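采购单上最先被划掉的，是第二台机械臂

Fiorella Leone 手里的那份设备预算表改到第六版才定下来。她在 Riditum 管设备，手底下人不多，平时要做的事包括签收、验收、催货、对账，还有回答各个小组“什么时候能用上”的问题。去年开始，她多了一件事：给夹爪操作这条线编一份像样的采购计划。

我们约在下午三点，在 Bultgate 二楼的小会议室谈。她带了一台笔记本电脑和一叠打印出来的报价单，报价单上用铅笔写满了字。

“最早的那一版，其实就是一张愿望清单。”她说，“两台臂，三套夹爪，腕部相机，备用控制器，全写上去了。我把总数加出来看了一眼，就知道得从头来。”

第一个被划掉的是第二台臂。Leone 说这个决定做得并不难，难的是跟提需求的人解释。她翻了前几个月的使用记录，机械臂停着的时间里，有一大半在等人摆东西、换指尖、重新标定，还有一些是在等配件到货。“第二台臂买回来，也是两台一起等。”她说，“我跟他们讲，先把等的时间压下来，压下来以后如果还是不够用，明年我替你们去要。”

于是钱往周边挪。她现在的表格分成四栏：主机、末端、台面和夹具、服务。她说很多人编预算只盯着第一栏，后面三栏到年底才冒出来，那时候就只能走零星采购，价格和时间都不好谈。

主机是从 Grendent 买的。当时一共收到三家的报价，Grendent 不是最低的一家。Leone 说她比价的时候把报价单拆成一行一行，自己重新排了一遍。“有一家的臂很便宜，通信接口要另外买，急停盒要另外买，连底座的安装板都是选配。全部加上去，就跟 Grendent 差不多了。还有一家什么都含，但是交货期写的是‘视情况而定’，我打电话去问，对方也说不出来。”

Grendent 那份里也有她不满意的地方。首年的维护和培训打包报价 3,838 欧元，其中培训占了不小的一块，是按两天、不限人数算的。她问能不能只要一天，对方起初不同意，后来改成一天现场、一天线上，价格没动，多给了一次上门标定。她接受了。“标定我们自己也会做，但第一次有人带着做，后面少走很多弯路。”

末端这一栏花的时间最长。夹爪选了 Pisharody 的两指式，指尖可以单独更换，一副 449 欧元。Leone 在第三版预算里只写了一副备用，后来改成三副。

我问她为什么改。她从那叠纸里抽出一张，是组里自己记的更换表。“你看这里，五月换了两次。不一定是坏了，有时候是表面磨得发亮，夹小东西会滑。备用的用掉以后再下单，Pisharody 发货要三个星期左右，这三个星期你要么停下来，要么拿旧的凑合。凑合出来的数据后面还得有人去挑。”

她补充说，指尖这种东西在财务那里归哪一类，前后吵过两回。按设备报，单价不够；按耗材报，又有人觉得几百块钱一副的耗材太贵。最后放进了“设备附件”，跟主机挂在同一个编号下面。她建议别的组也这样处理，编号一开始就留好，不要等东西到了再补。

腕部相机反而简单。体积小，重量轻，线能顺着手臂走，就这三条要求，型号是组里的人试过以后直接报给她的。她只坚持了一点：要多买一根线。“相机没坏过，线坏过。”

台面和夹具这一栏，最后落在 3,167 欧元，里面有桌架、照明、压线的夹子、收纳箱，还有一批拿来操作的物件。Leone 说这一批物件是整张表里被问得最多的一行，因为写出来像是在给办公室买插线板。

“确实就是插线板。”她说，“插线板、插座、USB 模块、转接头、线。我在备注里写得很清楚，这是操作对象，跟办公用品没有关系。第一次还是被退回来了，退回来的理由是‘请从行政仓库领用’。”

她后来真的去行政仓库看过。仓库里有的都是同一种白色的，一排一排放着，型号完全一样。组里要的恰恰是不一样的：有的能拆成模块，有的是整条的，插孔的样式要有差别，颜色也要有差别，旧的新的都要一点。这些在一家供应商那里凑不齐，她分了好几次买，也从各处收了一些用过的。她把收来的旧件也登记进去，单价写零，数量照实写。

登记这件事，她说自己原先也嫌麻烦。一个转接头值不了多少钱，贴标签的时间都比它贵。后来她换了个办法，按箱登记，一箱一个编号，箱盖里面贴一张清单，谁拿走了就在清单上划一下。到现在登记在册的配件约50种，她没有去逐件盘过，也不打算盘。

“我要知道的是缺什么，缺了会不会让人停下来。”她说，“少一个粉色的转接头，不会停。少一个能跟底座对上的模块，那天下午就没法做了。”

谈到这里我们换了个地方，到楼下去看。楼下的工位白天基本排满，她得先在门口的表上看一眼，再敲门。 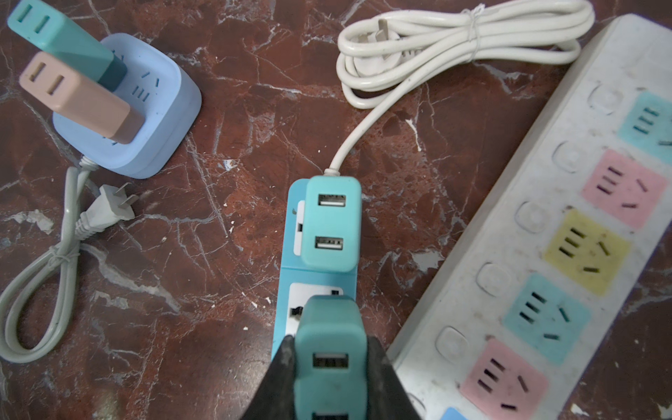

Riditum 设备组 · 采购与计划

桌面是深红褐色的大理石纹，夹爪夹着一块薄荷绿色的 USB 模块，悬在一条天蓝色的插线板上头。Leone 没有走近，站在旁边指了指右边那条白色的长插线板，上面一排彩色插孔面板，塑料壳上灰扑扑的。“这种就是登记的时候写零的那一类。”她说，“要是全买新的，台面上不会有这样的东西。”

她又说到线。桌上带线的几件，有的盘着扎好，有的线拉出来一段，插头就搁在台面上。她在计划里给“线材整理”单独留过一行，金额很小，买的是扎带和理线夹。有人觉得这一行可以并到杂项里去，她没同意。“杂项是最先被砍的。砍了以后大家就自己从抽屉里找，找不到就不扎了。”

我问她，如果只看台面上这一摊，能不能看出来钱花在哪儿。她想了一会儿，说看不太出来。最贵的是臂和控制器，然后是服务合同，服务合同根本看不见。桌上摆的这些加在一起，占整张表很小的一块。“但是排计划的时候，我花在这一块上的时间最多。臂买一次就买完了，这些要一直买。”

她现在每个季度跟操作的人碰一次，半个小时，只问三件事：上个季度哪样东西等过，等了多久，下个季度打算换什么任务。第三个问题最要紧。任务从“抓起来放下”改成“对准插进去”，对指尖、对照明、对物件本身的要求都会变，采购至少要提前一个半月动。有一次任务改了，没有人告诉她，等她知道的时候，新任务要用的那批模块还在路上，工位空排了四天。

“这件事我后来写进流程里了。”她说，“任务改了，先发邮件给我，不用正式，一句话就行。”

也有她自己判断错的。去年她多买了一组可调的夹座，想着插线板要固定，能夹住的宽度范围大一点总没坏处。到货以后发现夹座本身太高，夹爪从侧面下去会碰到，组里用了两次就收进箱子了，现在还在架子最下面一层。她把这一笔留在表里，没有删，旁边写了“买前先量高度”。

跟供应商打交道，她的习惯是什么都落在邮件里。电话可以打，打完自己写一封发过去，把刚才说的交货期、包不包运费、坏了谁出邮费再写一遍，请对方回一个“确认”。Grendent 那边换过一次销售，新来的人对之前谈好的上门标定完全不知情，她把邮件转过去，当天就排上了。Pisharody 没有本地的人，所有事情都走邮件，回得慢一些，但是写的和做的基本一致。

我问她明年的表里有没有第二台臂。

她说有，放在最后一行，标成灰色。今年等待的时间比去年少了，但排期表上开始出现另一种情况：早上八点到十点，还有下午四点以后，同一个时段有两个人报名。她打算再看两个季度。如果冲突集中在这几个时段，她会先跟大家商量错开；如果错不开，就把那一行从灰色改成黑色。

“真要买的话，价格我大概有数。”她说，“但是不会只报一台臂的钱。第二台臂要第二副夹爪，第二套桌架，第二个急停，相机也要再来一套，服务合同也要重新谈，看能不能两台合成一份。还有地方，楼下这一间放不下。这些都得在同一张表里，少写一行，后面就要多跑一趟。”

地方的事她已经问过 Bultgate 的物业。隔壁那间原来放档案，地面承重没有问题，插座不够，要另外拉一路电。物业给了一个口头的数，她请对方写成书面的，到我们谈话这天还没收到。

回到二楼以后，她把电脑合上，又打开，说漏了一条想让别的组知道：报废也要编进计划。磨坏的指尖、裂了壳的插线板、断了芯的线，攒在一起送走要填单子，有时还要付费。她第一年没有写这一项，年底从别的地方挤出来的。现在这一项就在“服务”那一栏的最下面，每年写一次，金额不大，由她自己去办。

关于设备借用和指尖更换的申请，可以直接找设备组，表格放在门口的文件夹里。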